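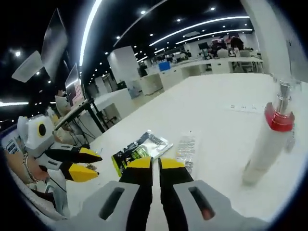 Snack packet and a small clear packet on a white table.

How to Fit a Tape-On Trunk Lip Spoiler

Filed under: Exterior, Body and Trim
Difficulty: 2 of 5
Comments: 31 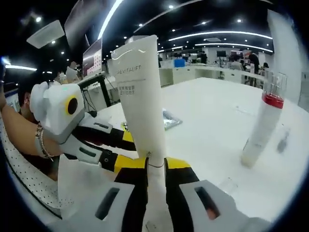 Ineke Koster
Technical Editor, Body and Trim

This procedure covers a pre-painted trunk lip spoiler held with double-sided acrylic foam tape and no hardware. It was written with the Drilar Low Lip in hand, but the steps apply to any one-piece lip of the same type. Pedestal wings and any spoiler with studs or a wired brake light need drilling and are outside the scope of this page.

Parts and supplies

Lip spoiler, painted and cured
Acrylic foam tape, 1/2 inch wide, if not already applied at the factory
Adhesion promoter, one wipe packet or small bottle
Isopropyl alcohol, 70 percent
Lint-free towels, at least four
Low-tack masking tape
Tape measure and a soft pencil or grease pencil
Plastic trim tool
Nitrile gloves

A second person is useful for the final placement on lips wider than 38 inches. One person can do the rest.

Temperature

Panel temperature matters more than air temperature. Most foam tapes call for a surface between 60 and 100 °F during application. Check the sheet that came with your tape and use its numbers where they differ. A car that has sat in a cold garage overnight will have a cold trunk lid well into the morning, even after the air warms up. Park it inside with the heat on, or use a hair dryer on low and keep it moving. Do not use a heat gun on painted plastic.

Fresh paint is a separate problem. If the lip or the trunk lid was refinished recently, ask the painter for the cure time before tape goes anywhere near it. Solvent still leaving the clear coat will weaken the bond, and the tape may pull the paint off with it later.

Step 1: Test fit

Leave the tape liner on. Set the lip on the trunk lid and look at the gap along its whole length. A gap of up to 1/16 inch will close under the tape. Anything larger means that the lip is warped or is the wrong part. A mildly warped ABS lip can be warmed and eased into shape. Fiberglass will not move. Send it back.

Open and close the trunk slowly with the lip taped in place with masking tape. Check clearance to the rear glass at full opening.

Step 2: Find center

Measure the trunk lid edge to edge at the rear corners and mark the midpoint on a strip of masking tape. Do not measure from the badge or the lock cylinder. On the car used for this guide, the badge sat 1/8 inch left of true center. Mark the midpoint of the lip the same way, on tape, on the top side.

Step 3: Mask the outline

Line up the two center marks. Measure from each end of the lip to the nearest corner of the lid and adjust until the two readings match. Run masking tape along the front edge of the lip and around both ends. Step back 10 feet and look at it from directly behind the car, with your eyes at trunk height. If it looks crooked, measure again before moving it.

Remove the lip. The masking tape outline stays.

Step 4: Clean

Wash the lid with plain car soap and dry it. Remove any wax or ceramic coating inside the outline with a light polish. Wipe the area with alcohol on a clean towel, fold to a dry side and wipe again in one direction. Repeat until the towel comes up clean. Do the same to the underside of the lip if you are applying your own tape.

Skip the spray detailer. Most of them leave something behind.

Step 5: Apply promoter and tape

Put on gloves. Wipe a thin coat of adhesion promoter inside the outline only, where the tape will land. It should look slightly dull once it flashes off, which takes a minute or two. Promoter outside the outline can stain clear coat, so wipe off any overrun right away.

If taping the lip yourself, run one strip 1/8 inch in from the rear edge and one the same distance from the front. Close the ends with short pieces. Leave a 1/4 inch break at the lowest point of the rear strip for drainage. Roll the tape down with firm pressure before touching the liner.

Step 6: Place the lip

Peel back two inches of liner at each end and fold it outward so that the tabs stick out past the edge. Set the lip into the outline. It can still be moved at this stage. Once the center marks line up, pull the tabs out slowly at a low angle, one side at a time, pressing as you go. If a tab tears, lift that end slightly and fish it out with the trim tool.

Press along the full length with the heel of your hand. Go over it three times, center to ends. Peel off the masking tape.

Step 7: Cure

Foam tape reaches about half its strength in the first 20 minutes and full strength at 72 hours. During that time, keep the car dry and open the trunk by the latch or handle. Do not lift by the lip, then or later. No automatic car washes for two weeks.

Common faults

Ends lifting after a few days: usually a curve mismatch. Clean out the old tape at the end and retape.
Water trapped behind the lip: no drain break in the rear strip.
Lip off center: cut the tape with fishing line, remove residue with adhesive remover and start again at Step 2. Used tape cannot be reset.

Step 3 was revised in June after a correction from Hsin-yi Fu.

Next: Removing Trunk Badges Without Marking the Paint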